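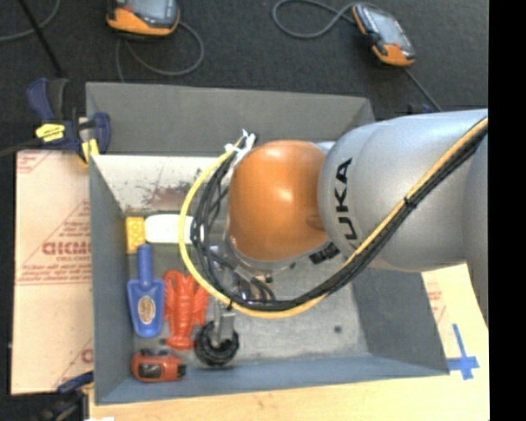
大きな箱にまとめる収納 よくある質問

おもちゃと日用品の小物を大きな箱ひとつに入れる、いわゆる「まとめ収納」について、Zedetwood収納相談室に届いた質問への回答です。当室はこの方法をあまり信用していません。それでも質問がいちばん多いのはこの方法なので、やるならどうするか、という立場で書いています。

箱ひとつで本当に片付きますか。
床の上は片付きます。箱の中が片付くかどうかは別の話です。まとめ収納の紹介記事に載っているのは、たいてい入れた直後の箱です。三週間後の箱を載せた記事を、当室はまだ見たことがありません。

どのくらいの大きさがいいですか。
大きいほど便利だという説明をよく見かけますが、疑ってかかったほうがいいと思います。相談室で使っているFustholmの33リットルは、大人が両手で持ち上げて棚に戻せる限度でした。これより大きい箱は一度置いたら動きません。動かない箱の裏には、ほこりと鉛筆がたまります。

側面が斜めに広がった箱と、まっすぐな箱ではどちらがいいですか。
斜めの箱は中が見やすく、手も入れやすいです。空のときに重ねてしまえるのも助かります。ただし、カタログの容量は縁まで入れた数字であることが多く、底の面積は外寸から想像するよりかなり狭くなります。買う前に底の内寸を測ってください。書いていない商品は、当室では候補から外しています。

色は関係ありますか。
灰色は汚れが目立たないと言われますが、目立たないだけで汚れはつきます。底の擦り傷は何色でもできます。中身が白っぽい物ばかりなら濃い色、黒い物が多いなら淡い色が探しやすいです。部屋の雰囲気に合わせたいという相談も来ますが、その希望にはお答えできることがほとんどありません。

おもちゃと台所や洗面所の小物を一緒に入れてもいいですか。
一時置きなら構いません。夕方に床の物を全部入れ、寝る前に分ける。この「寝る前」が続かない家では、最初から別の箱にすることをすすめます。洗剤、電池、刃物、薬は一時置きでも入れないでください。小さな子どもが自分で開ける箱なら、なおさらです。

仕切りは買ったほうがいいですか。
急いで買う必要はありません。Jistbergの仕切りセット（2,635円）を試しましたが、四か月後に残っていたのは一枚でした。残りは、大きめのおもちゃを入れるたびに邪魔になって抜いたものです。まずは物を片側に寄せて置き、反対側を空けておく方法を試してください。費用はかかりませんし、空いた側に広げて探せます。

何個まで入れていいですか。
よく言われる「七割まで」には根拠が見当たりませんでした。当室の目安は12個です。これも経験で決めた数なので、ありがたがらないでください。底がどこにも見えなくなったら多すぎる、と覚えておくほうが使えます。

「Fourie式」なら子どもが自分で片付けるようになると聞きました。
Fourie式は、箱の前で三つ数えるあいだに入れるか手放すかを決める方法です。試した家庭からの報告は手元にいくつかありますが、うまくいった家はもともと物が少なく、この方法の効果なのか判断できません。子どもが面白がるならどうぞ。手放すほうを選んだ物は、捨てる前に本人にもう一度聞いてください。

丸い物や細長い物が転がって困ります。
箱の短い辺に沿わせて横に置き、隣に平たい物を当てると落ち着きます。滑り止めシートも効きますが、砂や食べかすがつくと掃除が面倒です。当室では半年で外しました。

箱の重さは気にすべきですか。
空の状態で持ってみてください。手元には776グラムの箱がありますが、この軽さだと子どもが縁に手をかけたときに傾きます。重い箱は安定するかわりに、引きずって床に傷をつけます。どちらがましかは床と年齢によります。

掃除はどうしていますか。
月に一度、全部出して、固く絞った布で拭きます。隅に細かい黒い粒がたまるのは普通のことです。変色した部分は、中性洗剤で落ちなければ諦めています。「こするだけで新品に」とうたうスポンジは、つやまで削れたのでもう使っていません。

結局、買うべきですか。
家にある段ボール箱で一か月やってみてください。月末にまだ使っていれば、同じくらいの底面積の箱を探せばいいと思います。使っていなければ、段ボールを資源ごみに出せば終わりです。

質問の受付は6月分まで締め切りました。個別の商品の比較には回答していません。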